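**From:** Leonor Marinho
**To:** gripper-trials list
**Date:** Mar 19, 2026
**Subject:** Re: Flunodico vs. Konton fingers, are we done?

Keisha Fitzsimmons wrote:

> The Flunodico set finished its 295 runs and the Konton set finished 260. Flunodico wins on cycle time and on dropped parts. I'd like to close the comparison and order the Flunodico fingers for the other arms. Any objections before I send it to Chaturvedi for sign-off?

One objection, and it's a long one. Sorry, Keisha.

I went back through the logs and I don't think the two sets did the same job. The Konton runs are mostly CPU work. The Flunodico runs lean heavily on memory modules, where you get a long edge to grab and a slot that helps guide you in. Comparing dropped parts across that mix tells me very little.
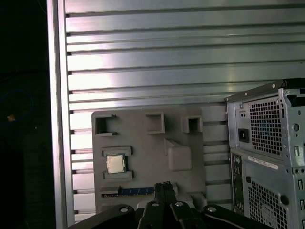
My bigger problem is the pick. We keep scoring it as if it were half the task, and the plate makes it far too easy. The CPU sits between two ledges, square to everything, with its edges showing, so any finger that closes more or less straight will get it. I'd expect the cheap set we sent back in December to pass that test. If we want the pick to count, the part has to start a few degrees off, or lying on the bench.

Placement is where I'd put the weight, and placement is exactly where the log has one column that says "ok". OK how? Released flat over the socket? Released and nudged? I found rows marked ok with a second approach in the motion trace — that is a retry, and it should be scored as one.

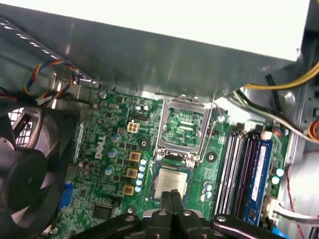

I'm also not convinced by the cycle time numbers. Futodis shipped a controller update partway through, and the Flunodico runs nearly all came after it. Some of that speed may belong to the controller. I can't tell how much from what we have, and I don't think anyone else can either.

What I'd want before Chaturvedi sees anything:

- both finger sets on the same controller version
- CPU only, same mix of start angles
- retries logged in their own column
- wrist video kept for every placement, including the good ones

As for finger wear, the vendor sheet says 3000 cycles on the pads. I'd believe 2000 when I see it. We stopped at 295, so please take the durability line out of the summary.

Flunodico may well be the better set. I just can't get there from this data, and I'd hate to refit every arm on the strength of it. I can start the Konton reruns as soon as somebody tells me which controller version we're freezing.

Leonor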